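Skelwood Workshop Forum > Small Gearboxes > Three gears, three pins, no confidence

sprocket_widow
Posted 9:40 pm

Still on the Merkex reducer, the one that came off the film winder and has been living in a coffee can since January. I have a round plate with a hole in the middle, three pins sticking up out of it, and three little spur gears that go on the pins. A toddler would be finished by now. I have been at it for two evenings and have opinions about cloth.
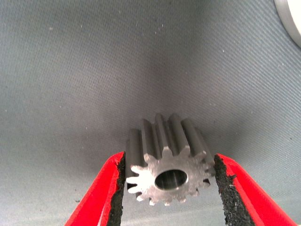
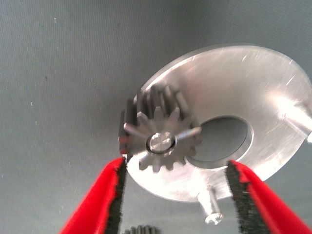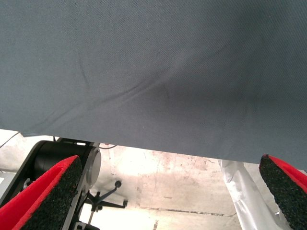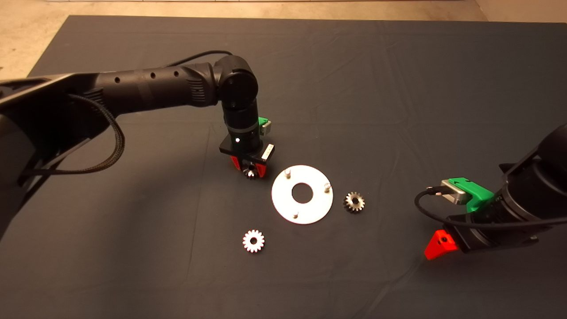 In order: gear, gear on the plate, mostly cloth and concrete, the whole layout.

Questions:
1. Does it matter which gear goes on which pin?
2. Is there a front and a back to these? Both faces look the same to me, and I have looked at them long enough to be rude.
3. Grease before they go on, or after?

The middle gear and the ring are in a separate bag and I'm not ready to talk about the ring.

lathe_for_dinner
Posted 9:58 pm

1. Put them back where they came from.
2. See 1.
3. Before. A smear in the bore, a smear on the pin.

You did mark them when you took it apart, right

sprocket_widow
Posted 10:03 pm

I marked the coffee can.

halfturn_back
Posted 10:15 pm

Don't let lathe scare you. If it's a plain planetary with identical planets, then any gear on any pin is fine for something that feeds plastic film at walking pace. People talk about wear matching as if these were going into orbit. My own Merkex has had its planets shuffled every time I've had it open and it makes exactly the noise it made when I got it, a kind of low disappointment.

What I'd look at is the bore. In the first picture there's a thin shiny ring inside it. If that's bright and even on all three, carry on. If one of them has a dull patch, put your fingernail on it.

lathe_for_dinner
Posted 10:22 pm

"Makes exactly the noise it made when I got it" isn't the endorsement you think it is.

Shuffle them if you like. A gear that has run on one pin for years fits that pin. Try every combination, spin each one with a finger, and keep the set where they all coast the same. There are only six ways to do it and you've already lost two evenings.

toothcount
Posted 10:41 pm

How many teeth on the planets? I make it fifteen or so in the first picture and more like sixteen in the second, but the sides are hidden and I wouldn't order parts on it. If you need replacements, Zullik sells them in bags and will ask you for the count before they ask for your name. Paint pen on one tooth, go around until you see paint again.

Also that's a longer gear than I expected. I had pictured something like a washer with ambitions, and it's a stubby little pinion.

sprocket_widow
Posted 10:50 pm

Counted them three times with a paint pen and got two answers. Will do it again in daylight.

Fingernail test: two are smooth. The third has something, or my fingernail does.

oilcan_ed
Posted 11:06 pm

Since we've all been too polite to bring it up, the cloth. I see wrinkles, and in the second picture there are little pale specks on it. Fabric sheds. Grease collects whatever fabric sheds. I do my dry fitting on cloth and then move everything to a steel tray before a tube of anything gets opened. You can buy a cafeteria tray for the price of a sandwich and it also stops the gears from rolling.

halfturn_back
Posted 11:11 pm

Gears roll much better on a tray than on cloth, ed. It's the one thing cloth is good for.

oilcan_ed
Posted 11:14 pm

The tray has a lip.

halfturn_back
Posted 11:15 pm

And a gear that reaches the lip at speed goes over it. I have a concrete floor and a magnet on a stick, ask me how I know.

lathe_for_dinner
Posted 11:30 pm

Back to the plate. Second picture, the face has fine circular machining marks and some light scratches. The scratches I'd leave alone. Do NOT polish it. Somebody on here polished his carrier until he could shave in it and then wondered where the end play came from. Wipe it, feel for burrs around the middle hole and at the foot of each pin, stone off anything that catches. Done.

Grease: Betancur 300 if you can still find it. Thin, stays put, smells like a school bus.

toothcount
Posted 11:38 pm

Betancur 1900 is easier to find and I can't tell the difference.

lathe_for_dinner
Posted 11:39 pm

I can.

sprocket_widow
Posted 7:20 am

Update over coffee. Tried all six arrangements. Five felt identical. In the other one the suspicious gear dragged a little on the pin that sits nearest the right edge of the plate in the last picture, so it has been moved away from that pin and they can both think about what they did.

Turned one gear over to see if it cared. It did not.

Tray acquired. It has a lip. I'm keeping the cloth under the tray so that everyone is equally annoyed.

Ring tonight, maybe.

oilcan_ed
Posted 7:31 am

Take the cloth out from under the tray, it'll slide.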